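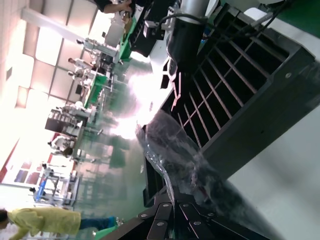 Crates, Bags and a Green Floor: Notes From the Woltton Hall

I have been hearing about divided crates for most of a year now. Every supplier who comes through Ellbridge has one to sell, and every one of them promises that small parts will stop going missing. I'm not convinced. Parts went missing when we had cardboard boxes, they went missing when we had steel bins, and I expect they will find a way out of a plastic lattice too.

I was asked for a line or two on the packing area in the Woltton hall. I had more than that to say, so I've split it up by subject.

The crate
Black, gridded, with rows of rectangular compartments. The appeal is easy to see. One part per cell, and an empty cell tells you something is missing before the lid goes on. The Halvorsen catalog makes a lot of this. What the catalog skips is that the parts have to fit the cells. Ours come in 3 sizes, and only the middle one sits properly. The small ones lean over and the big ones stand proud, so the crates don't stack flat when they're full. If you buy a crate before you've measured your parts, you have bought a very tidy way to store air.

The bag
Clear plastic, crumpled, something dark inside, lying over the edge of a crate that was bought so we could get away from bags. I have nothing against bags. They're cheap, they keep dust off, and you can see through them. But a bag draped across a divided crate means you are running two systems at once, and I've yet to see a packing sheet that allows for that. Does the bag count as one item or does everything in it count? Ask at both ends of the hall and you'll get different answers.

The gaps
Light comes through some of the openings in the grid. The sales pitch says open crates are easier to clean, and I'll give them that much. They're also easier to drop a washer through. We put a sheet of card under the first batch, which fixed the washers and did away with the easy cleaning.

The bolt
A round silver one, set in the outer wall near the top. I like a bolt. You can take a bolt out and put it back. The Gullum crates we tried the winter before had molded clips, and once a clip snapped the whole side was scrap. So that's one point to the new ones, and I don't hand those out freely.

The floor
Painted green and shiny. It was redone in October and I said at the time that it would show every scuff. I still think so. People tell me it makes the hall feel bigger, and with the daylight coming in through those red-framed windows it does look good in a picture. Try reading a label at the benches in the middle of the afternoon with the glare coming at you.

The numbers
The trial order was 200 crates. By the last stock check, 170 were still in use and the rest had wandered off to other departments, where I'm told they make excellent dividers for cables. The old bin shelf, number 3357, was meant to be cleared out when the crates arrived. It's still full. I have asked twice what's in it and been told "mixed."

What I'd want to see before the next order
A month of missing-part counts from before the crates and a month from after, done by the same people in the same way. So far all I've had is a poster with an arrow going up. I'd also like a rule about bags, in writing, short enough to stick on the bench. Either they go in the cells or they go in a box of their own.

More notes will be added to this page once the benches on the far side have been relabeled. I've been told that will be soon, so check back in the spring.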